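Checking tool offset on a pushing cell after the rod has been off

Written for a single arm with a straight black rod tool, a wooden board on a blue pegboard table, and a set of small blocks. If your cell has a gripper, most of this won't help you.

Before you start

The Zonar setup guide says the rod goes back on the wrist "with no change in calibration." I don't believe it, and you shouldn't either. Ours has moved by as much as 2 mm after a tool change, and that's enough to ride over the top of a low block.

You need a hex key, a feeler gauge, the pendant and the blocks. Skip the Ekström alignment puck. It costs more than the rod and I got the same answer with a gauge.

1. Seat the rod

Drop the arm to low speed. Push the rod up until it stops, then tighten the clamp evenly. Wiggle it. If it clicks, take it off and wipe the collar.

2. Check the board

Press on all four corners. A board that rocks will make a good offset look bad. Kimutai Mohamedi spent most of February retuning a tool that had nothing wrong with it.

3. Set the tip height

Jog down over bare wood in 1 mm steps until the gauge just drags. Save that height, then repeat at the far corners. Don't trust one reading in the middle.

4. Put the blocks out and hover

Line up blue and yellow blocks front to back near the rear of the board. Scatter the red and green ones to the left of that line. Keep the near part of the board clear so you can see where a pushed block ends up. Bring the tip down beside the red cylinder and stop just above the wood.

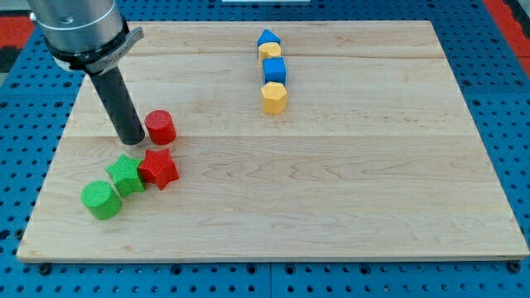 5. Push and measure

Push one cylinder 200 mm in a straight line, at no more than 90 mm per second. Cylinders show a sideways error sooner than cubes do. If it drifts off to one side, fix the offset and go back to step 3.

6. Save it twice

Fuvavden keeps the offset in the project file, and Prevo keeps its own copy on the controller. They are supposed to sync. Open both and read the numbers yourself.

How often?

The guide says every 1,000 hours. I'd do it whenever the clamp has been loosened.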